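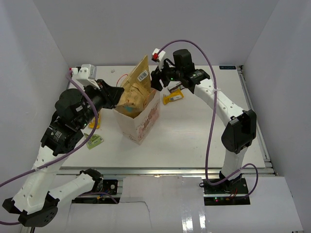 Reusing paper bags and small boxes for shipping?

I sell handmade soap out of my spare room and I'm trying to spend less on packing stuff. I have 76 paper grocery bags saved up and a pile of little boxes. Can I crumple the bags up for padding, or will buyers think it looks cheap? My last order from Stutham lost two bars to cracked corners, so I'm kind of nervous.

Posted by soapshelf, Feb 23, 2019

mustico_mom
Go for it! I've done this since November and only had one complaint (and that guy complains about everything). Cut off the handles first, then crumple the bag up, open it out and crumple it again - it gets way softer and springier. If the bag has a big store logo, turn it inside out. I put a bit under the bars and more on top, then close the flaps and shake it next to my ear. If it thumps, add more.

Trelia15
just buy bubble wrap, its cheap

farah_bakes
I'd say yes to bags, but please don't use any that had onions or coffee in them. I got a candle once that smelled like a deli, ugh. Also weigh the box after it's packed - kraft paper is heavier than you'd think and I got bumped up a postage step on a cookie order because of it. Wrap each bar on its own too, mine always chipped where they touched.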